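Notes for the Trerkham talk, 21 minutes plus questions. Slides are only headings, so most of this has to be spoken.

**Opening**

Ask the room who has cleared a desk this week. Then ask who would let a machine do it with their own things on it. Wait for hands.

Say what the talk covers: small pickup jobs at home and on the shop floor, and how close machines are to doing them without a person standing by. My short answer is that some are close and most are not. Give that answer now so people can argue with it later.

**Part 1: the shop floor**

Start with Caldeira. They pack spare parts into trays. Same trays, same parts, same light all day. The arm there runs a full shift and a person checks on it between other jobs. It does well because the people who set up the line took away nearly every surprise before the arm was switched on.

Then Rasoditz, where returns come in mixed boxes. They ran 400 picks on mixed returns and a person had to step in on roughly 100 of them. Sebastião Brandão ran that trial and is fine with me giving the numbers. Most of the stops were shiny wrap, clear plastic, or two items stuck together.

Pause here. Let them do the math on one stop in four.

**Part 2: the desk**

Move to the home. Desk tidying sounds easier than a returns box. Go slowly on this slide.
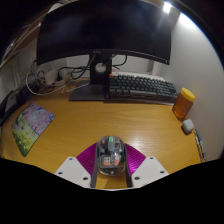
*Last changed: August, before the Drullcombe run-through*

The mouse has a clear shell, and you can see the parts inside it. For a person that means nothing, you just pick it up. For a vision system it is harder to say where the object starts and stops. The grip also has to suit a smooth, curved shape with two flat fingers.

Point out the cables at the back of the desk. A person tidying works around them. A machine needs to know which ones it may move, and "leave the cables alone" is a rule somebody has to give it.

Mention the jar with the yellow lid and the earbuds case near the edge. Different sizes, different grips, and a drop to the floor next to both.

**Part 3: where I think we are**

- Fixed parts, fixed place: yes, today.
- Mixed parts, person nearby: yes, if you can live with the stops.
- A stranger's desk, no person nearby: not yet.

Svenja Hämmerli disagrees with the last one. She thinks a narrow version, one desk and 9 known objects, is ready now. Give her view fairly. She may be in the room.

**If time is short**

Drop the Caldeira details and keep the Rasoditz numbers.

**Questions I expect**

Cost. I don't have a good figure for home use and should say so.

Laundry. Somebody always asks. Soft things are a separate talk.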